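Slide 4 – Cell rules before anyone runs a job

Jendivness adopted these rules in February, after the review at Vovorska. They apply to the simulated cell as well as the real one. Keep this part short, people have the handout.

Speed cap is 300 mm per second whenever the door is open. Log every override. Mamo keeps the log, so no paper copies.

Click.
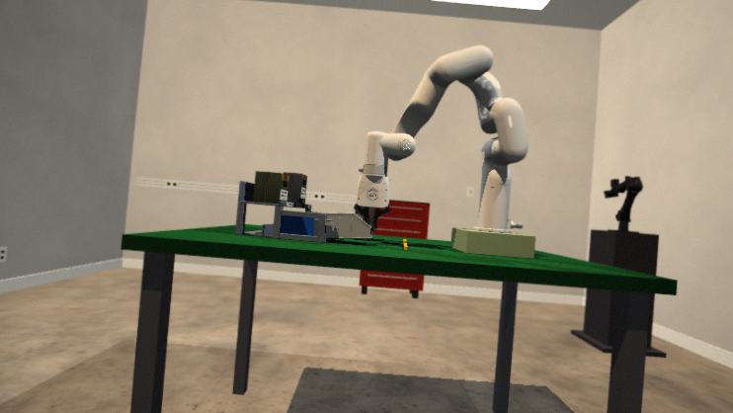 Rule 9 covers what may sit within reach of the arm. Anything on the table has to be in the cell layout file, with a position. Point at the grey bin by the fingers, then the small yellow-orange object in the middle of the green top – both need an entry. Same for the rack. Rulano will reject a job if an entry is missing.

Pause for questions, then slide 5.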